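Giltden - a small battery log for phones

Welcome, and thank you for stopping by! Giltden is a little background tool that writes down how much charge your phone has, what is running at the time, and whether the screen is on. I started it because my own phone was flat by lunch every Monday and I was tired of guessing which app to blame. It has grown a fair bit from there (a script, then a script with a settings page, and now this), but the idea is the same: you keep the log, you read the log, you decide what to uninstall.

What it records

One line every 4 minutes, saved as plain text in the Giltden folder on your phone. Each line holds the time, the battery level, the screen state and the names of any apps awake in the background. There is no account to make and nothing gets sent anywhere. If you want to share a log with me, you have to attach it yourself.

The log stops at 4000 lines and then starts overwriting the oldest ones. You can raise that number in settings.txt, though Birger Fagerlund tried a very large value on his old Halvorsen handset and the app took ages to open, so go gently.

Installing

Download the package from the releases page, open it on the phone, and say yes to the usage access prompt. Then turn off battery saving for Giltden itself. I know how silly that sounds for a battery tool, but some phones put it to sleep overnight and you wake up to a big gap in the log.

Reading your log

Open the Summary tab and pick a day. Apps are sorted by how much the level dropped while they were awake. Please treat this as a hint! Two apps awake at once will share the blame, and a weak signal can drain a phone with hardly anything running at all. Ylva Solberg wrote a lovely export to spreadsheet feature if you would like to dig deeper.

Settings

interval: minutes between lines, default 4
max_lines: default 4000
night_pause: on or off, default off
language: en, fr, ro or sv

Known problems

- The Summary tab shows the wrong day if you change time zones with the app open.
- Names longer than 52 characters are chopped in the export.
- Mukcombe launcher users may see the launcher listed twice.

Thanks

Nadège Leclerc did the French text and Teodor Preda the Romanian, both with more patience than I deserved. Jonalyn Samonte found the time zone bug on her trip to Skidomville and sent me such a clear report that I could follow it line by line.
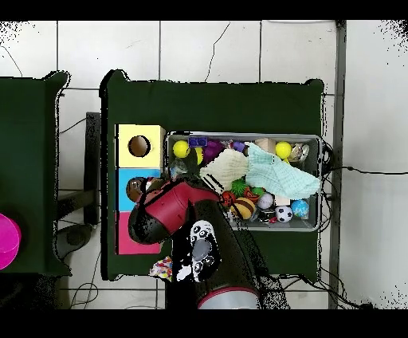

Her fix for it is nearly ready and should go out in the August release, together with a smaller icon and a proper way to delete old logs. If you run into anything else, please open an issue and attach the last 200 lines of your log, plus the model of your phone. I read every one, usually in the evening with a cup of tea, and I do try to write back.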